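Girkby, 가정용 수작업 그리퍼 'Plisik' 손가락 체결부 결함 확인…해당 로트 사용 중지 및 무상 교체

천을 쥔 상태에서 손가락 간격이 틀어지는 현상, 시험 중 확인

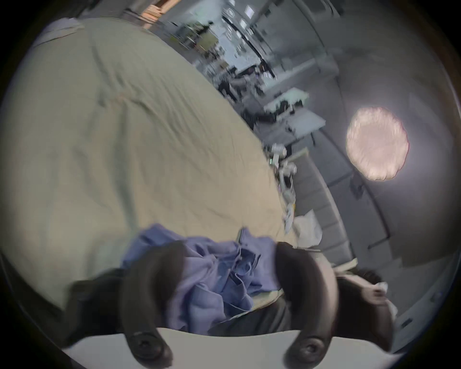

손잡이형 그리퍼로 구겨진 청보라색 천을 집은 모습. 뒤쪽은 베이지색 이불.

로봇 조작 장비 업체 Girkby는 손잡이형 그리퍼 Plisik의 일부 제품에서 손가락 체결부가 풀리는 결함을 확인하고, 해당 로트의 사용 중지를 고객사에 요청했다고 밝혔다. 대상 제품은 전량 무상으로 부품을 교체한다. 이번 결함과 관련해 보고된 인명 피해는 없다.

Plisik은 작업자가 손에 들고 천, 침구, 의류 같은 부드러운 물건을 다루면서 동작 데이터를 기록하는 장비다. 같은 모양의 손가락을 로봇 팔 끝에 달아 쓸 수도 있다. 현재 연구소와 물류 자동화 업체, 가사 로봇 개발사에 공급되고 있다.

결함 내용

문제가 된 부분은 손가락과 베이스 플레이트를 잇는 나사 체결부다. 천을 쥐었다 놓는 동작을 오래 반복하면 체결력이 떨어지고, 이 상태에서 힘이 한쪽으로 쏠리면 손가락이 미세하게 돌아간다. 손가락 한쪽이 돌아가면 양쪽 끝의 간격이 설정값과 달라지며, 기록된 개폐 값과 실제 벌어진 정도 사이에 차이가 생긴다.

Girkby가 처음 이 현상을 파악한 것은 3월이다. 침구 정리 작업을 시험하던 고객사 Suominen이 얇은 천을 들어 올리는 동작에서 놓침이 잦아졌다고 알려 왔다. Girkby는 처음에 손가락 표면의 마모를 의심하고 손가락만 새것으로 바꾸어 보냈으나, 교체 후에도 같은 현상이 다시 나타났다. 이후 그리퍼 본체를 회수해 분해한 결과 체결부의 풀림이 확인됐다.

회사는 같은 로트에서 12대를 골라 반복 시험을 실시했다. 시험은 침대 위에 이불과 천을 놓고 천을 집어 들어 옮긴 뒤 내려놓는 방식으로 진행했다. 12대 가운데 3대에서 기준치를 넘는 풀림이 나왔다. 나머지 제품에서는 기준치를 넘는 변화가 없었다.

원인

조사 결과 원인은 조립 공정의 고정제 도포 누락으로 파악됐다. 해당 로트는 조립 설비를 옮긴 직후에 생산됐으며, 이때 나사 고정제를 바르는 공정의 점검 항목이 작업 지시서에서 빠졌다. 나사를 조이는 토크는 규정대로 관리됐기 때문에 출하 검사에서는 이상이 드러나지 않았다. 출하 검사에는 반복 동작 후 체결력을 다시 재는 항목이 없었다.

나사와 손가락, 베이스 플레이트 자체의 치수와 재질에서는 문제가 발견되지 않았다. 설계 변경은 하지 않는다.

안전상 영향

손에 들고 쓰는 경우 손가락이 완전히 빠질 가능성은 낮은 것으로 판단된다. 시험한 제품 중 손가락이 이탈한 것은 없었다. 다만 풀린 상태로 계속 사용하면 틈 사이로 천이 끼일 수 있고, 작업자가 끼인 천을 빼려다 손가락을 집힐 우려가 있다.

로봇 팔에 장착해 쓰는 경우에는 주의가 더 필요하다. 팔이 움직이는 동안 쥐고 있던 물건이 떨어지거나, 손가락이 주변 물체에 걸릴 수 있다. Girkby는 로봇 팔에 장착한 해당 로트 제품을 즉시 분리하고, 교체가 끝날 때까지 다시 장착하지 말 것을 요청했다. 분리 작업은 로봇 팔의 전원을 차단한 뒤에 해야 한다.

기록된 데이터에 미치는 영향

해당 로트로 수집한 데이터에는 개폐 값 오차가 포함됐을 수 있다. 오차는 풀림이 진행될수록 커지며, 단단한 물건보다 얇은 천을 다룬 기록에서 영향이 크다. 카메라 영상과 위치 정보는 이번 결함의 영향을 받지 않는다.

Girkby는 기록 파일의 개폐 값을 검사해 의심 구간을 표시하는 점검 프로그램을 고객사에 배포한다. 프로그램은 작업 시작 시점의 영점과 종료 시점의 영점을 비교한다. 종료 시점의 영점이 기록되지 않은 파일은 자동으로 판정할 수 없으므로, 영상을 보고 직접 확인해야 한다. 의심 구간을 보정해서 쓸지, 학습에서 제외할지는 각 고객사가 판단할 사항이나 회사는 얇은 천을 다룬 구간의 경우 제외를 권고한다.

교체 절차

대상 로트는 고객사 19곳에 납품됐다. Girkby는 이들 모두에 개별 통지를 보냈으며, 국내 교체 작업은 서비스 협력사 Tever가 맡는다. 고객은 제품을 Tever 서비스 창구로 보내거나 방문 교체를 신청할 수 있다. 로봇 팔에 장착해 쓰는 고객에게는 방문 교체를 우선 배정한다.

교체 대상은 나사와 손가락 고정 부품 일체다. 교체 후에는 체결력 측정과 영점 조정을 다시 하고, 측정 결과를 기록한 확인서를 제품과 함께 전달한다. 제품 한 대의 작업에는 3시간이 걸린다. 운송비와 작업비는 모두 Girkby가 부담한다.

로트 번호는 손잡이 안쪽 라벨에서 확인할 수 있다. 라벨이 훼손돼 번호를 읽을 수 없는 제품은 대상 제품으로 간주하고 같은 절차에 따라 처리한다.

고객이 직접 나사를 다시 조이는 것은 권장하지 않는다. 고정제가 없는 상태에서 조이면 일시적으로 풀림이 사라진 것처럼 보이지만 반복 사용 시 다시 풀린다. 규정 토크를 넘겨 조일 경우 나사 구멍 주변이 손상될 수 있다. 이미 다시 조인 제품도 무상 교체 대상에 포함되며, 접수할 때 그 사실을 알려 주면 구멍 주변의 손상 여부를 함께 검사한다.

재발 방지 조치

Girkby는 고정제 도포를 작업 지시서의 필수 점검 항목으로 되돌리고, 도포 여부를 촬영해 제품별로 보관하도록 공정을 바꿨다. 출하 검사에는 반복 개폐 후 체결력을 다시 측정하는 항목을 추가했다. 설비를 이전하거나 배치를 변경할 때는 변경 전후의 작업 지시서를 대조하고, 첫 생산분은 반복 시험을 마친 뒤에만 출하한다.

고객 불만 처리 절차도 일부 수정했다. 앞으로 같은 증상이 부품 교체 후 다시 접수되면 해당 제품의 본체를 회수해 분해 점검한다. 이번 건에서는 첫 신고 이후 손가락만 교체하는 바람에 원인 확인이 늦어졌다. Girkby는 이로 인해 불편을 겪은 고객사에 사과의 뜻을 전했다.

대상 로트 이외의 Plisik 제품은 계속 사용할 수 있다. 다만 회사는 모든 사용자에게 작업 전 두 손가락을 가볍게 좌우로 밀어 흔들림이 있는지 확인할 것을 권고했다. 흔들림이 느껴지면 로트 번호와 관계없이 사용을 멈추고 서비스 창구에 연락해야 한다.

문의
제품 교체 및 방문 신청: Tever 서비스 창구
데이터 점검 프로그램: Girkby 기술지원팀
언론 문의: Girkby 홍보 담당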